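Keeping the picking cell alive: a conversation with Remedios Lozano

2019-04-08

Remedios Lozano starts every morning by tugging on a hose. She does it before she turns anything on and before she has finished her coffee, and she can tell from the tug how the day is likely to go.

"If it gives a little and comes back, I'm happy," she says. "If it just flops, something let go yesterday and I get to find out what."

Lozano looks after the bin-picking cell at Prandero, a contract engineering shop that tests gripping hardware for other companies. The cell is built around a single KUKA arm and a gray bin on a table, and it spends its days reaching in for household and workshop odds and ends, lifting them, and putting them down somewhere else. The people who write the software get most of the visitors. I had asked to spend my time with the person who keeps the arm fit to run that software, and I came away with four pages of notes on cable ties.

She came to robots from elevator repair, a background she thinks more people in her line should have. "Elevators teach you about cables that move," she says. "A cable that sits still in a wall can last as long as the building. A cable that bends in the same place all day is a different animal, and you have to think about where you want it to bend. Because it will bend! You only get to pick the spot."

Picking the spot is a large part of her job. The arm has no internal routing for the things Prandero needs at the wrist, so air and signal lines run along the outside, strapped down on the big sections and left free near the end. Lozano calls the free part the service loop, and she is wonderfully particular about it. Make it too short, and the wrist pulls it tight on a far reach and yanks the connectors. Make it too long, and it drags through the bin and sweeps the objects along with it. Either way she hears about it from the software side, usually as a complaint that the vision is acting up.

"They always blame the camera first," she says, laughing. "So I go over and there's a fitting with a slow leak, and the cup isn't holding. I love those. Two minutes with a wrench and everybody thinks I'm a genius."

Her rule for setting the loop is to run the arm by hand, at low speed, to the four corners of the bin and then twist the wrist both ways at each one. She watches the loop the whole time and ignores the tool. If it snags on anything, she cuts the ties and starts over. The first time she set up this cell, she tells me, that took her most of an afternoon. Now she keeps a strip of paper in her toolbox with marks on it for where each tie goes, copied from the last version that worked.

I asked how long a set of lines lasts. She keeps a notebook, and she flipped back through it with obvious pleasure. The hose before the current one made it through 3740 picks before it kinked near the wrist. The one before that only got to 2755, and she knows why: she had put a tie right at the point where the bundle starts to turn. "So it had a hinge. I built it a hinge! I looked at that thing in my hand and felt so dumb." She now changes the hose at 2000 picks whether it looks tired or not, and writes the date on the old one before she throws it in a drawer. The drawer is full. She showed me that too.

The straps have their own story. For a long time the bundle was held with plastic ties all the way up, and every change meant cutting a dozen of them off and hunting for the bits on the floor. She moved to wide straps on the thick parts of the arm, where nothing flexes, and kept ties for the places where hose and wires have to stay together as they move. Changing a hose used to cost her 60 minutes. She won't say what it costs her now, in case someone schedules her for it.

We talked for a while about the bin. I had assumed it was the dull part, and I was wrong. The arm knows where the bin is only as well as the bin stays put, and a bin that gets bumped over and over by a gripper likes to wander. Lozano tried rubber feet and she tried double-sided tape, then went to the hardware store and came back with a bar clamp.

"Somebody from Kouris came by and asked when the real fixture was coming," she says. "That is the real fixture. It holds, I can take it off with one hand, and if somebody loses it I can buy another one at lunch."

The blue tape on the table is hers as well. She likes a mark she can lay down in seconds and peel up again, and she has strong feelings about people who draw on tabletops with a marker. A full recalibration goes through the Civus software and means clearing the bin and running a target around on the end of the arm, and she would much prefer to slide something back to its corner and run a quick check.

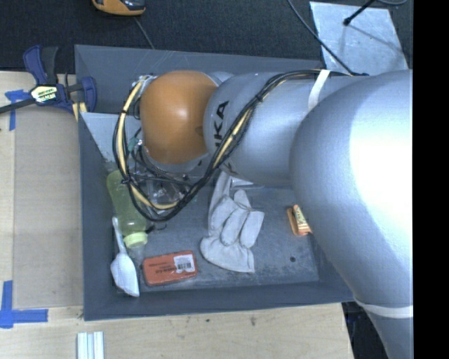 The arm over the clamped bin, with the hose and cables looped around the wrist.

What goes in the bin is chosen by the test team, but Lozano has opinions, naturally. She likes anything with a hard, flat face. Bottles are fine if they're lying the right way. Gloves she has a grudge against.

"A glove is never the same glove twice," she says. "You put it down and it's a new shape. And it leaks air like crazy under a suction cup, so the pump works harder and I'm the one listening to the pump." She stops and thinks about it. "I do like that they keep trying it, though. If we only picked boxes I'd be bored out of my mind."

She would put in more scoops, if it were up to her. A long thin handle next to a wide bowl makes the planner choose, and she enjoys watching it choose.

Her weekly list is taped inside a cabinet door and it's shorter than I expected. Wipe the cups, check every fitting by hand, look at the joint covers for rub marks, listen to the pump with the arm parked, look over the clamp. Wiping down the bin is on there, but scratches she leaves alone. A new bin came in September, sent over by Havside, and the first week with it was miserable, she says, with shine all over the depth images. She wouldn't sand it, although she was asked to. She let the gripper scuff it up at its own pace, and the complaints faded.

The rub marks are what she would tell a beginner to watch. A cable that touches a cover leaves a trace long before it wears through, first a dull patch and then a groove. She runs her thumb over the covers with the power locked out, the way you might check a tire. She has caught two bad lines that way, both on the side facing away from the operator, where no one would have looked.

I asked whether she ever wished for a newer arm, one with everything tucked inside. She had clearly been asked before, and she took the question seriously. Inside routing is beautiful, she says, and she has worked on a couple of arms that had it. They were quiet and clean and she hardly touched them. Then a line failed in one, and it took two days and a lot of screws to get to it.

"With this one I can see everything," she says. "It's ugly, sure. But I can stand there with a flashlight and follow the air all the way from the wall to the cup – every inch. And if we want to try a different gripper tomorrow, I add a wire and it's done before lunch."

She has a new routing in mind, with the loop turned over so that it rises away from the bin as the wrist comes down. She sketched it for me on the back of a packing slip, crossed it out, and sketched it again with the hose on the other side. The parts are already on her bench. She's waiting for the current hose to reach its number first.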